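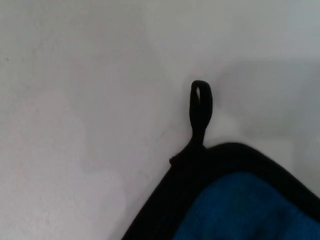 The Harms pot holder is made for everyday stovetop and oven use and sold singly or in packs of 40. Blue with black trim is the standard color, and the hanging loop at the corner is black to match. Machine wash with towels and hang to dry. Do not use it damp.

Kitchen > Linens > Pot Holders

1 min read

Item number 418. Single pot holders ship from our Vikgate store. Packs ship from the Cakcombe warehouse, and orders placed by noon on Friday go out the same day. Orders over $75 ship free. Returns are accepted on unwashed items only.

Filed under: Harms, Pot Holders & Mitts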